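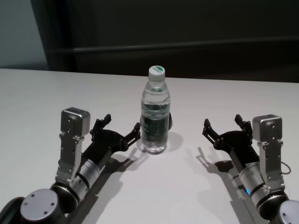

A filled bottle on the bench, with both grippers open.

Workshop Tips: Preparing Bottles and Benches for Two-Arm Handling Trials

The following recommendations come from the bottle handling study carried out at the Kerley workshop under the direction of Heike Janssen. They are intended for staff and visiting groups who set up household objects for the Zistel two-arm bench.

What the study compared
A total of 573 grasp attempts were recorded on capped drinking bottles. In one group the bottle was placed by eye. In the other it was placed on a removable paper template, which was taken away before the arms moved. Placement by eye gave a successful lift in 60 percent of attempts; the template raised this to 69 percent with no change to the control software.

Choosing and filling the bottle
Use bottles with a firm wall. Thin, ridged bottles are acceptable if they are filled close to the shoulder, as a half-empty bottle gives way under the fingers and tips. Tighten the cap by hand and dry the outside with a lint-free cloth. Leave the label on. Clear plastic and water bend the light, and the label gives the vision system an edge to find.

Preparing the table
Wipe a white surface with diluted dish soap, then with plain water. Glass cleaner left streaks that were twice marked as objects – please keep it off the bench. Dark shadows from the arms are normal under a single overhead lamp. Where they cause false detections, add a second lamp on the opposite side before adjusting any threshold.

Starting position
Open both grippers fully. The nearer hand may wait close to the bottle but should not touch it. Keep the other hand farther back, with clear table between the two. Check that cables have enough slack for a full turn of the wrist.

Routine care
Clean the finger pads after every 50 attempts with a damp cloth and let them air dry. Replace a bottle once its wall shows a permanent dent. Results from dented bottles were excluded from the figures given here.

The template, prepared by Đặng, is kept in the top drawer with the Lurkari spare pads. A revised version for wide-necked jars will be added in February – until then, jars should be placed by eye and logged separately.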